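Print | E-mail this page

Motorized shades for small offices: do they pay?
Speaker notes, Barberg trade evening, February 11, 2022 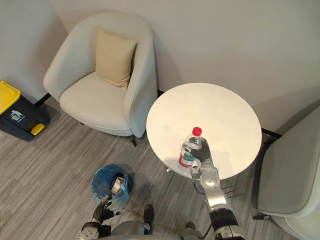 One shop owner wrote back after the July session that her motors had paid for themselves in a year, and would I please stop scaring people off. Read that out early. Then ask what she counted.

- Lillow brochure promises lower cooling bills. No baseline given. Lower than bare glass? Than a $16 roller?
- Jovholm office: 41 windows, 14 motorized. Staff override the timer most afternoons. So what did the timer buy?
- Price: $209 extra per window on the Softić quote, wiring not included. Say "not included" twice.
- Batteries. Ask who in the room has a ladder.

(pause, take questions on wiring only)

Where I'd still say yes: high glass, skylights, anything out of reach. Manual chain everywhere else until somebody shows me a meter reading.

Skip the warranty part if we're running late. Samples are by the door, please bring back the gray one.

Print | E-mail this page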